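3 de junio de 2022
Selvaraj Kodikara

Sigo con la torre del lote Amarasinghe. La dejé a medias anoche, con la memoria por revisar y el procesador todavía puesto, y hoy la he retomado desde el principio de la ficha para no fiarme de lo que recordaba.

Primero el procesador. Palanca fuera de su gancho, marco arriba, chip levantado en vertical y al hueco cuadrado del soporte gris. La pasta térmica vieja estaba seca por los bordes. La limpié con alcohol isopropílico y papel sin pelusa, dos pasadas en el disipador y tres en el chip. El registro del cliente hablaba de apagados a 80 grados, y con esa pasta me lo creo. Pendiente: mirar si el disipador apoyaba plano, que en esta carcasa el anclaje de atrás cede un poco.

El zócalo lo revisé con lupa y luz rasante, girando la lámpara por los cuatro lados. No encontré contactos doblados. En la ficha puse «sin daños a la vista», que es lo máximo que firmo antes de arrancar.

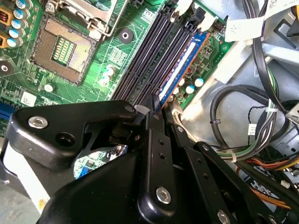

Zócalo sin procesador, marco de retención levantado. Un módulo azul puesto, tres ranuras libres.

El módulo de memoria se queda donde está hasta la primera prueba. Un solo módulo, siempre el mismo, siempre en la misma ranura: así lo pide el procedimiento de Gadthorpe y en esto estoy de acuerdo. Si se cambian dos cosas entre arranque y arranque, el resultado no vale para nada. Los clips blancos de las ranuras son de los que se parten con el plástico envejecido, de modo que abro solo el que toca.

Repasé también los condensadores de la zona del procesador. No anoté ninguno con la tapa abombada ni con restos en la base. Apolinar Bañuelos sostiene que en placas de esta edad hay que medir la resistencia serie de todos antes de montar nada. Yo mido cuando hay síntoma. Lo discutimos ya en noviembre y cada uno sigue en su sitio.

A media mañana pasé al cableado. Tener la torre tumbada sobre el banco de aluminio es cómodo para la placa y malo para los cables, que caen todos hacia el centro y tapan justo lo que se quiere ver. Intenté recoger el mazo con una brida reutilizable y acabé quitándola: tiraba del conector y no quiero tensión ahí mientras trabajo. Los SATA naranjas los dejo por la jaula. Habrá que decidir si se cambian; Fesico los sirve con clip metálico, pero el pedido mínimo no compensa para una torre.

El disco va en su bandeja azul, de pie en la ranura trasera del soporte. Prefiero tenerlo fuera de la carcasa hasta el final. Pesa, estorba y es lo único del equipo que el cliente no puede reponer comprando otro.
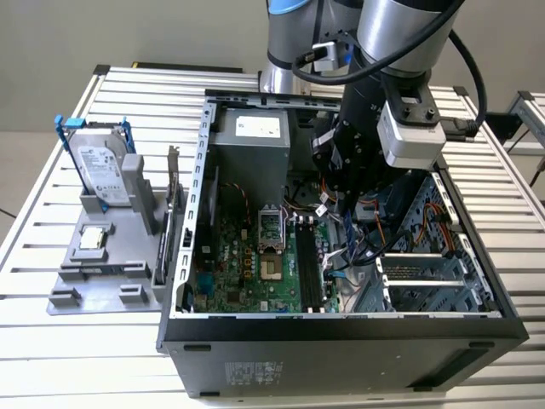
La fuente no la he desmontado. Tensiones en vacío correctas, ventilador sin ruido de rodamiento, ningún olor. El cliente declara unas 1.000 horas de uso desde que la cambiaron, dato que apunto como declarado y no como comprobado. Falta la medida con carga - el banco de resistencias está prestado hasta la semana que viene - y sin ella la ficha se queda abierta en ese punto.

Tornillería separada en dos tapas: rosca fina para disco, rosca gruesa para chasis. En la de rosca gruesa había uno pasado, a la basura. Las tapas ciegas de expansión siguen en su sitio. Si la tarjeta vuelve a la misma posición no hace falta tocarlas, y cada vez que se quita una hay que comprobar que el chasis no ha cogido juego.

Por la tarde, las ranuras de expansión. Es la parte que peor documentada está en la ficha: dice «insertar y fijar» y nada más. He redactado un borrador con el orden que uso. Presentar la tarjeta paralela a la ranura, comprobar que la pestaña de la chapa entra en el chasis, presionar repartido, mirar el pestillo y por último el tornillo. Cuando se atornilla antes de asentar, la chapa tira de la tarjeta y el extremo contrario se levanta. Lo he visto las veces suficientes como para quererlo por escrito.

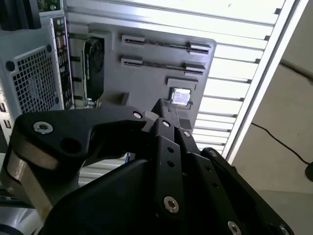
Le pasé el borrador a Apolinar. Quiere añadir la inspección de los contactos dorados antes de presentar la tarjeta. Aceptado. También quiere una casilla para el color del pestillo - no aceptado, cada fabricante pone el que le parece.

Queda para mañana: pasta nueva (abrir el tubo de Droveck, el otro está endurecido), montar procesador, cerrar el marco, disipador con apriete en cruz, arranque mínimo sin disco. Si da vídeo, dejo correr la prueba de memoria entera antes de conectar nada más.

Y pedir papel sin pelusa, que del paquete abierto quedan pocas hojas.

138 veces compartido
11 comentarios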